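TALK NOTES – plants on the tables, spring round
slot is 36 min incl. questions, so keep moving

Start: thank them for coming, ask who has killed an office plant. Hands up. Mine goes up too. Wait for the laugh, if none move on.

Why we're talking about this at all. Back in May we put greenery in the open office at Mottram. Went to the garden center, bought what looked nice, set it on window sills. By fall half of it was in the trash. Not anybody's fault really, no plan, three people watering the same fern and none watering the rest.

So second try. Different idea – small planters up on stands, on the tables, where people work. Say this slowly, it's the main point of the talk: plant goes where the people are.

PART ONE, the stand
Two makes tried, Ornon and Skirnach. Ornon was lower and heavier, nice feet, but took up half the table. Skirnach is the open kind, you can see through it and talk through it. Went with Skirnach.
Check height before you order!! Sit down in a chair and look straight ahead. If the leaves are in your coworker's face it is too low. If you can't reach the soil with a finger it's too high.
Felt pads under the bottom bar. Our tabletops scratch if you look at them wrong. Pads come in a sheet, 50 to a sheet, you will be giving them away for years.
Story about the table by the stairs – skip if short on time.

PART TWO, the box
Wood, not plastic. People voted, wood won easy. But wood and water, so: liner. Always a liner. Thick plastic one that lifts out. We water at the sink, let it drip off, put it back. Never water in place over a laptop (someone will ask. yes it happened. no we didn't get a new laptop)
Tapered box is good, looks light, but the bottom is narrow so less soil than you think. Small pots only. Don't cram.
Tighten the screws after the first week, wood shifts a little. Then leave them alone.

PART THREE, what to plant
Short list, read it off:
snake plant – hard to kill, upright, doesn't flop over the edge
spider plant – fine but it flops, so end of table only
small grasses – pretty, thirsty
pothos – grows into everything, I said no and got outvoted
Herbs, don't. Tried basil. Flies.
Light: under ceiling lights only, pick the first one. Near windows you have more choice. Turn the box half way every 3 weeks or it leans. Put it on the calendar becuase you won't remember.
Water: finger in the soil to the first knuckle. Dry, water it. Damp, walk away. More plants die of kindness than thirst, everybody says this and it's true.

Pause for questions here, then show the slide, leave it up while talking.

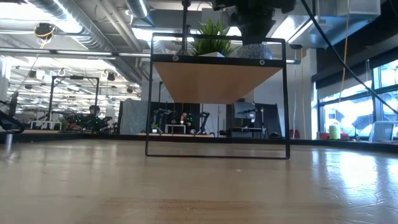 Office Greening Team, Nivberg

Slide points:
– black stand, open rectangle, box sits across the upper part. Lots of room to see past underneath
– box is wide at the top, narrow flat bottom, the taper I was talking about
– leaves narrow and pointy and going UP. What you want on a shared table
– gray speckled dome shape next to it, people like a little something beside the green. One thing only, two is clutter
– pale table, warm wood, black metal. Goes together without trying

Mention the ceiling. Ducts, pipes, lights, it's a busy room up there and we can't change it. Something green at eye level gives you somewhere else to look. Don't oversell this, no studies, just what people told us.

COSTS, only if asked
Stand is most of it. Box is next. Plant is nearly nothing, so if one dies replace it and don't feel bad. Buy the stands in one order, shipping killed us doing it one by one.

WHO WATERS
One name per planter, on a tag underneath. Name, not a team. Away more than a week, hand the tag to someone in person. Email doesn't count. This fixed more than any of the gear did.

Still not solved:
dust on the leaves – damp cloth, but who
gnats in the winter, sticky traps work but ugly
people leaving coffee in the soil. Put up a sign, got more coffee

End: sign-up sheet by the door, cuttings on the side table, take one. They're in paper cups so carry them upright pleae. Need the sheet back before we lock up.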